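The Drarkov Hearings

I. The Envoy

Ambassador Kazimír Dvořáček had prepared for his testimony by forgetting things. He forgot the dinner in Tasta. He forgot the 152 text messages, and the man he had sent them to, and by the time he took the oath he was having some trouble with his own middle name.

"Did you discuss the port contract with the Prime Minister?" asked Senator Bangash.

"I discussed soup," said the ambassador. "It came up in several calls."

"It came up in 477 calls."

"He's very fond of soup."

The hearing had been running since February. Drarkov's one television channel carried all of it, except during soccer, and the stenographer had gotten married in the meantime.
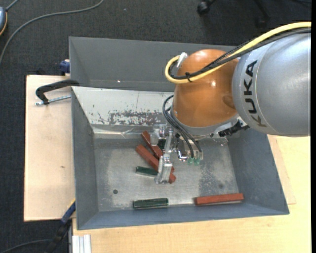
II. The Prime Minister Responds

Lefteris Xenos watched from his office with the sound off. He felt he came across better that way.

"I never met the man," he told his press secretary.

"He was best man at your wedding, sir."

"Which one?"

She checked. "Both."

Xenos thought this over. "Then say I never met him socially."

The statement went out at noon. By one o'clock the Cutance Courier had printed the wedding album, and by two the ambassador had asked for a short break so he could remember a few things after all. He came back with a new lawyer and 2,164 pages, tabbed by color.

"I'd like to revise my answer about the soup," he said.

Up in his office, Xenos turned on the sound.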